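2.3 Planning and budgeting your hand-held gripper station

Getting this part right makes everything after it a pleasure, so give it a good half hour before you order anything!

1. Choose your table first. A hard, polished top wipes down quickly, but shiny surfaces throw reflections, so try your lamps on it before you pay for more.

2. List the objects you want to handle. Small household things are cheap and wonderfully varied (the Jitville set has 32).

3. Set your total. Our Taltano bench came to 2,404 against a limit of 3,000, and the difference went on spare fingers.

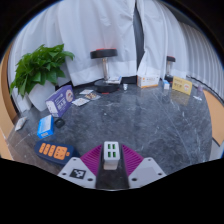 Fig. 13. Ribbed fingers either side of a four-port USB charger.

4. Order fingers in pairs. Ribbed ones are a joy on small blocky items, and a matched pair keeps the grip even.

5. Price the power separately. Count sockets for lamps, chargers and the laptop, then add a spare.

Note: Bretach quotes leave out delivery. Ask for it in writing.

Caution: do not order mounting plates until you have checked the screw holes against your fingers.

Budget sheet prepared by Bảo Sầm, 2020-01-17. Prices will be checked again in July.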